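Warum ich wieder mit der Hand schreibe

Im März habe ich angefangen, Briefe zu schreiben. Richtige Briefe, mit Füller, auf Papier, mit Umschlag und Marke. Ich hatte es seit der Schulzeit nicht mehr gemacht, und damals war es auch eine andere Sprache. Auf Deutsch hatte ich bis dahin nur Formulare mit der Hand ausgefüllt und Einkaufszettel geschrieben, und auf einem Einkaufszettel braucht man bekanntlich keine Nebensätze.

Der Anlass war meine Tante in Grolau. Sie ist 83 und hört am Telefon sehr schlecht. Wenn ich anrufe, sagt sie fünfmal »ja, ja« und gibt dann den Hörer weiter. Einen Brief dagegen liest sie mehrmals, und danach liest sie ihn noch der Nachbarin vor. Das weiß ich von der Nachbarin selbst, die mir bei meinem letzten Besuch im Treppenhaus zu meinem neuen Bett gratuliert hat.

Den ersten Brief habe ich an einem Abend geschrieben, von sieben bis kurz nach zehn Uhr. Er hatte zwei Seiten. Ich war erstaunt, wie langsam es geht, und noch mehr, wie sehr mir die Hand weh tat. Am Computer schreibe ich einen Satz, dann sehe ich, dass das Verb falsch steht, und schiebe es nach hinten. Auf dem Papier muss ich wissen, wo das Verb hinkommt, bevor ich anfange. Für jemanden, der Deutsch erst als Erwachsener gelernt hat, ist das eine ernste Angelegenheit. Ich habe in diesem Brief auffallend viele kurze Sätze. 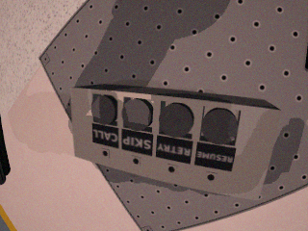 Beim zweiten Brief war ich klüger und habe zuerst mit Bleistift vorgeschrieben. Davon bin ich inzwischen wieder abgekommen. Der Brief wurde dadurch zwar richtiger, aber er klang wie ein Schreiben an die Krankenkasse. Jetzt schreibe ich gleich mit Tinte, und wenn ein Artikel nicht stimmt, streiche ich ihn sauber durch und setze den richtigen darüber. Meine Tante hat mir geantwortet, sie finde die durchgestrichenen Wörter am interessantesten. Sie selbst streicht nie etwas durch, dafür schreibt sie um die Ecke, wenn die Seite zu Ende ist, am Rand entlang nach oben, und man muss das Blatt drehen.

Zum Papier noch etwas, weil ich danach gefragt wurde. Ich habe am Anfang einen Block von Bralov benutzt, der im Schreibwarenladen neben der Kasse lag. Die Tinte ist bei mir auf die Rückseite durchgegangen, so dass ich nur eine Seite beschreiben konnte. Danach habe ich mir den Briefblock Stunum gekauft, der etwas fester ist und leicht gelblich. Auf ihm läuft die Feder ruhiger. Der Füller ist ein alter Preda, den ich auf einem Flohmarkt gefunden habe, mit einer Feder, die für meine Hand eigentlich zu breit ist. Das kleine e läuft mir damit manchmal zu. Ich habe mich aber an ihn gewöhnt, und eine schmalere Feder würde jede Unsicherheit noch deutlicher zeigen.

Seit März sind es 18 Briefe geworden, nicht alle an die Tante. Einer ging an meinen früheren Deutschlehrer, der mir den Genitiv beigebracht hat. Ich habe mir große Mühe gegeben, ihn zu verwenden (den Genitiv), und in einem einzigen Brief dreimal »wegen« untergebracht. Eine Antwort ist bis heute nicht gekommen, aber vielleicht stimmt die Adresse nicht mehr.

Schwierig finde ich immer noch den Schluss. In meiner Muttersprache gibt es dafür eine lange, feierliche Formel, die man einfach hinschreibt, ohne sie zu meinen. Im Deutschen schwanke ich zwischen »Herzliche Grüße« und »Alles Liebe«, und zwischen den beiden scheint mir ein großer leerer Raum zu liegen. »Viele Grüße« ist mir wiederum zu sehr nach E-Mail. Bei einer Freundin habe ich einmal »Sei umarmt« gelesen und es sofort übernommen, allerdings passt es nicht bei jedem.

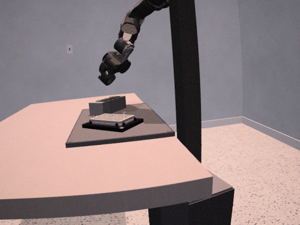
Delia Onu schreibt mir dazu, sie lasse die Grußformel inzwischen ganz weg und setze nur ihren Vornamen unter den letzten Satz. Am Anfang sei ihr das unhöflich vorgekommen, aber beschwert habe sich niemand, und ihre Großmutter habe es immer genauso gehalten. Außerdem solle ich den Brief lieber am nächsten Morgen zukleben und nicht am selben Abend, denn nachts schreibe man Dinge, die man beim Frühstück kürzer sagen würde.

Den zweiten Rat habe ich schon ausprobiert. Der letzte Brief lag eine Nacht auf der Kommode, und am Morgen habe ich tatsächlich eine halbe Seite herausgenommen, es ging darin nur um die Heizung. Mit dem Vornamen allein tue ich mich schwerer. Bei der Tante werde ich es nicht wagen, sie würde vermutlich annehmen, dass ein Blatt fehlt.

Für den nächsten Brief brauche ich jetzt zuerst Tinte. Die blaue ist fast leer, und im Laden hatten sie zuletzt nur noch schwarze.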